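The Small Oven Finds Its Place
Countertop ovens have moved from the back shelf to the center of the table, and one household skills program has rebuilt its lessons around them

By Juwita Oei

When the Fosturitz Center for Home Living revised its introductory cooking course in February, the full-size range was taken off the first page of the handbook. In its place went the countertop toaster oven, an appliance that many students already own and that few, according to the center's own enrollment survey, use for anything beyond bread and leftovers.

The decision followed several months of discussion among the teaching staff. The center drew its conclusions from 395 survey forms returned by people who had signed up for evening and daytime classes. Of these, 78 reported that they had no full-size oven at home. A larger group had one but avoided it on weeknights, citing the time it takes to heat and the trouble of cleaning it.

"We had been teaching people to cook in a kitchen they did not have," said Hafiz Gunawan, who directs the center's household program. "The recipes were sound. The equipment we assumed was the problem."

The revised course, known as the Tarigan sequence after the street on which the center stands, runs for 4 weeks. Students begin with the appliance cold and unplugged. They open and close the door, remove the rack and return it, and read the markings beside each control before any food is brought to the table. Mr. Gunawan regards this first session as the most useful of the course, although he concedes that attendance is sometimes thin.

The reasoning is practical. A toaster oven compresses the work of a large oven into a space no wider than a bread box and a half, and its cooking surface sits much closer to the heat. A dish placed at a slant, or too near one side, will brown unevenly. Hands, towels and sleeves are also closer to hot metal than most people expect. Instructors ask that students practice each reach several times, with a model in place of the food, until the motion is familiar.

Models are used throughout the early lessons. The center keeps a set of imitation foods that includes cuts of meat, rolls and vegetables, purchased from a supplier of display goods named Drakance. They can be handled without waste and returned to their bins at the end of class. Staff members say the imitation steak is the piece most often requested, in part because its size leaves little room for careless placement on a narrow rack.

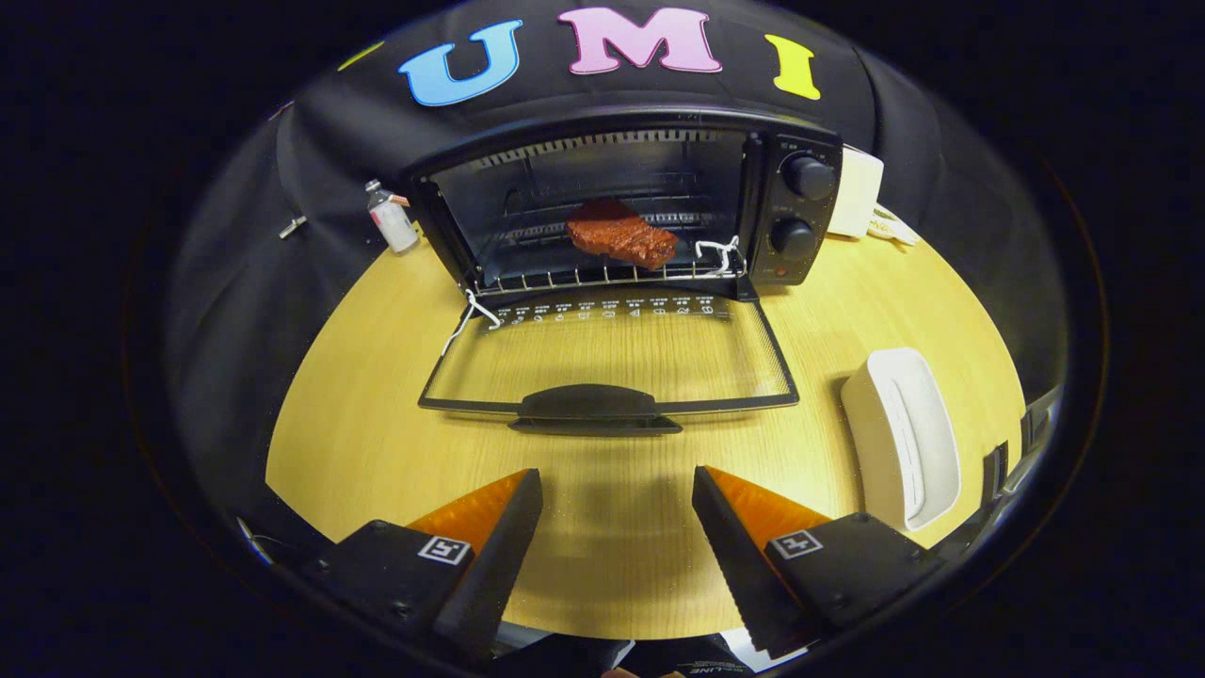 An imitation steak on the wire rack of a countertop toaster oven, with the glass door folded down.

The door deserves particular attention. On many countertop models it folds down in front of the oven, and the space it occupies when open must be kept free. The handbook asks students to clear the table in front of the appliance before they touch the handle. Plates, cutting boards and mitts are to be set at the side of the dominant hand. It also advises against resting a pan on the open glass, a habit that the staff encounter in nearly every group.

Loading comes next. Students are taught to bring the food in level, over the door, and to set it down toward the middle of the rack. A longer piece is turned so that neither end hangs over the front. The hand or utensil is then withdrawn along the same path. The rule of thumb among instructors is that if a piece must be nudged more than once, it should be taken out and placed again.

Controls are treated as a separate subject. Appliances of this type commonly carry two or three knobs, and the arrangement differs from one maker to the next. The top knob on one model may govern temperature, while the same position on another selects the heating function. Students copy the layout of their own oven onto a card, which they bring to the second class. The exercise takes ten minutes and has, in Mr. Gunawan's experience, settled more complaints about burned food than any change of recipe.

Not everyone on the staff favored the new arrangement. Some senior instructors argued that a beginner should learn on a full-size oven, where heat is steadier and mistakes are slower to appear. A compromise was reached. The larger range returns in the final week, when students prepare the same dish in both appliances and compare the results. The small oven generally finishes first. The larger one generally produces the more even crust - a difference that students are encouraged to taste before they judge its importance.

The question of where to keep the appliance occupies a full page of the handbook. Under a low cabinet, a toaster oven has little room to release heat, and the underside of the cabinet may suffer for it. Pushed tight against a wall, it presents the same difficulty from behind. The center recommends a clear, level surface at waist height, with open space on all sides as specified in the maker's instructions. A sturdy table serves as well as a counter, provided that the cord does not cross a walkway.

Cleaning receives similar treatment. Crumbs that gather at the bottom of the oven are the usual source of smoke, and the handbook calls for them to be removed after each day's use, once the appliance has been unplugged and allowed to cool. The glass is wiped with a damp cloth and dried. Abrasive pads are discouraged on glass and on printed markings, which wear away sooner than many owners realize. The rack is washed by hand and dried before it goes back in.

Funding for the revised course came from the Sturnier Fund, which supports adult education in the region. The award of $2,165 covered printed handbooks, the imitation foods and replacement racks. The center did not purchase a matched set of ovens. Mr. Gunawan preferred to gather different makes and sizes, on the view that students should see how much the appliances vary before they go home to their own.

Early responses have been favorable. Several former students have written to say that they now prepare an evening meal without turning on the large oven, and one reported that she had finally learned what her second knob was for. The staff have also received requests for a course devoted to baking in the same appliance. That subject presents difficulties of its own, beginning with the height of a rising loaf, and a trial class is being planned.

For the present, the introductory sequence will continue in its current form. A revised edition of the handbook, dated 12/03/2025, adds a page on choosing pans that fit a small rack and corrects the table of roasting times for root vegetables. Copies are available at the center's front desk. Students who hold the earlier edition may exchange it there without charge.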